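3. Materials and Methods

3.1 Socks and sorting

The study used plain knit ankle and crew socks bought from the Nudedance mill outlet. More than 100 pairs were entered in the wash log. Each pair was given a stitched code inside the cuff, and the left and right members of a pair were treated as separate test pieces with a shared code. Socks with a printed sole, a terry lining or a decorative cuff were left out at this stage. White socks were kept apart from dyed socks in all wash loads, following the sorting rule in Pelupessy and Osman. Undyed and bleached yarns pick up loose dye easily, and even a faint transfer changes the gray-scale reading enough to hide a real difference between treatments. White socks, together with other colors, appear in Figure 1. 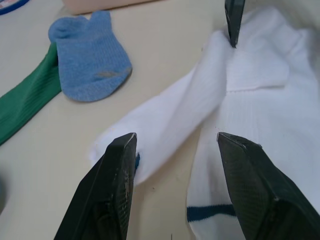 Department of Textile Care and Clothing Science, Gretley College

Figure 1. Socks on a light tabletop, with two white socks overlapping.

Before the first wash all pieces were left flat in the conditioning room overnight. Knit fabric that has been folded in a retail pack holds some of the fold, and length readings taken straight from the pack tend to come out short. The readings given in Section 4 as "initial" were therefore taken after conditioning and before any contact with water.

3.2 Wash procedure

Two detergents were compared: a liquid (Hadness) and a powder (Raju). Neither contains a fabric softener, and none was added. Dosing followed the supplier's chart for soft water and a normally soiled load. Wash temperature was set at 30 °C for both treatments. Each piece went through eight cycles with a full dry between cycles, and load weight was held level by adding plain cotton ballast where a load ran light. Ballast was washed several times before use so that it shed little lint of its own.

Socks were washed inside out. This differs from the method of Laizer and Abugri, who washed their samples as worn and reported heavier pilling at the heel. In trial loads we found the same pattern on the outer face, but the inner face was harder to grade once the lining stitches had matted together. Turning the pieces gave more even wear over both faces, at the cost of making our pilling grades hard to set beside theirs. The shrinkage results are less affected, and a direct comparison is made in Section 4.3. 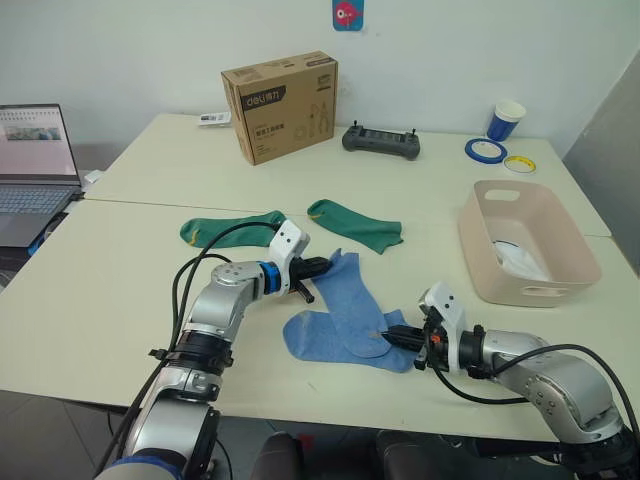 Drying was done flat on open racks, away from direct sun. Line drying from the toe or the cuff was ruled out early in the work. A wet sock carries enough water to stretch itself along its length as it hangs, and the stretch is not fully recovered when the piece is dry. Tumble drying was also left out, although it is common in homes, and the shrinkage figures in this paper should be read as a lower bound for households that use it.

3.3 Measurement

Foot length was measured from the back of the heel to the tip of the toe along the fold line. Leg length was measured from the top of the cuff to the heel turn. Both were taken with the sock relaxed on a hard, level surface and smoothed once by hand from heel to toe. Further smoothing was avoided, as it draws the knit out by a small but steady amount. Cuff width was read at the upper edge with no tension applied.

All length readings were taken by one operator (H. Ginting) and repeated by a second (B. Abugri) on a subset of pieces. Where the two disagreed, the mean was used. Disagreement was greatest for leg length on the softer cuffs, where the edge tends to curl.
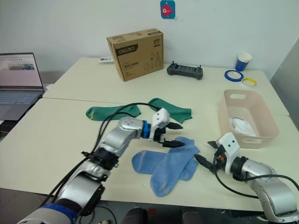 Change in dimension is given as a percentage of the initial reading, with shrinkage as a negative value. Within-pair difference is the absolute gap in foot length between left and right members after the last cycle. A pair was classed as mismatched when that gap could be seen by eye with the two socks laid together, toes level. This is a rough test, but it follows the way that wearers judge a pair in daily use. Color change was graded against the gray scale under the same lamp throughout. Pieces with holes or dropped stitches were kept in the color set and removed from the length set.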